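Skip to content
Tetomley Help > Robots and automation > Data collection

Hand-held gripper demos: how much of the approach should I keep at the start of each episode?

Asked in September. 3 answers. Tags: demonstrations, gripper, episode-length, imitation

I'm collecting tabletop demos with a hand-held gripper (camera on the tool, no arm). The task is simple tidying: pick up one item from a white table and put it in a container. The items are things like hairbrushes, combs, tubes and small bottles. The policy will run on a real arm later, same fingertips, same camera mount.

So far I have 800 episodes. I record in long takes and cut them up afterward with the Banero splitter, which looks for the first change in gripper width and starts the episode a fixed 15 steps before that. It made sense when I set it up. Now when I train on the set, the policy is good when it starts near the item and bad when it starts farther out. From a far start it drifts sideways, or it closes on nothing and then lifts.

Things I have checked:
Camera and gripper width are in sync.
The width reads zero at full close on every take I looked at.
Tracking doesn't drop out at the start of takes.

Questions. Should I be cutting earlier, and if so how much? And does it matter that I often start with the fingers shut? Out of habit I rest with the gripper closed and only open it on the way to the item. I've left one of my start views in the post below the settings.

Settings: splitter defaults except for the margin, one task per take, item placed by hand between episodes, one operator.

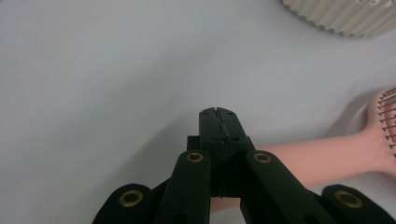 Answer 1 (accepted, 40 votes)

Your margin is too short, and the closed start makes it worse.

If you rest closed and open on the way in, the first width change in the take is the opening and not the grasp. The splitter takes that as the event and counts back from there. When you open late, you lose nearly all of the travel. When you open early, you keep a bit more. So the amount of approach you keep depends on your habit that day, and the model gets very few examples of being far away and moving toward something.

Your start view is a useful one to have in the set. The fingers are shut with nothing in them and the brush is off to the right, with the handle running behind the linkage and the head going out of view. The model has to learn to move over, line up with the handle and open. If the cut throws out that movement, it has no way to learn it.

What I would do:

Turn off the width trigger. Mark episode starts yourself with a button, or use the end of the previous release plus a short wait.

Keep the whole approach from rest to grasp. Trim only the part where the tool is held still, and leave a few still steps so the policy sees a start from rest.

Pick one rest state and write it down. Open or closed both work. What hurts is a mix where closed always means "near the item" because of how the cuts fell. If the arm will boot up closed, then record closed.

Vary where the item is relative to the tool at the start. Left, right, far edge, partly out of view. Turn the brush too. With a long handle you want grasps at several angles or it will learn one wrist pose.

You don't have to record again right away. If you still have the long takes, recut them first. I did that on a cutlery set and far starts that ended in a grasp went up to 82 percent with no new data. Then look at which starts still fail and record only those.

Comment from the asker: I have all the long takes. Recutting now. The closing on nothing makes sense too, I think, because in the short episodes the fingers close very soon after they open.

Comment: Yes. Plot time from open to close over all the episodes before and after the recut. It should spread out.

Answer 2 (15 votes)

Agree with the above, with one addition about the container. If the container shows in the start view in most of your takes, the policy may steer by it to find the item. We had this on the Pan table. The tray was always at the top right, and the model went to where items usually were compared to the tray. Move the tray and it missed.

Put the container in different places, and record some starts where it can't be seen at all. Then at test time, move the container and leave the item alone. If the approach changes, you have this problem.

Also look at your light. A hand-held tool throws a shadow on a pale table and an arm may throw a different one. I would turn the table or move the lamp now and then between takes. I can't say how much that alone helped us, we changed it at the same time as the tray.

Answer 3 (no votes)

Just record more. We use Brorkau for cutting and never had to change the margin. Are you sure your learning rate is ok?

Comment from the asker: Learning rate was swept already. More episodes cut the same way would have the same gap at the start.

Comment: Brorkau doesn't trigger on width unless you ask it to, so that is probably why you never saw it.

Update from the asker

Recut done from the long takes with starts marked by hand. It was slow. Far starts now mostly go to the item. Starts with the brush at the far right of the view are still weak, so I'm recording more of those, with the container moved. I am staying with a closed rest position to match the arm.

Related questions
Do I need to drop episodes with a second grasp attempt?
Splitter joins two episodes when the release is very short
Open or closed gripper at reset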